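Irix unit 7 – kitchen and laundry check, April
Checked by Rin Sugawara

Smoke alarm, hallway: OK. Battery replaced.
Power board behind dryer: FAIL. Casing discoloured, take out of use.
Dryer lint filter: cleaned.

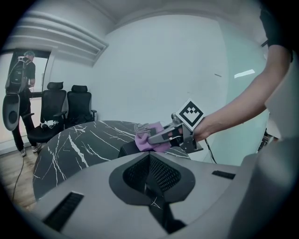
Hot water at kitchen tap: 38 degrees – low, ask Kirko to look at the valve.
Extinguisher, tag 2290: OK, gauge in the green.
Back door deadlock: stiff, needs graphite. Recheck in 20 days.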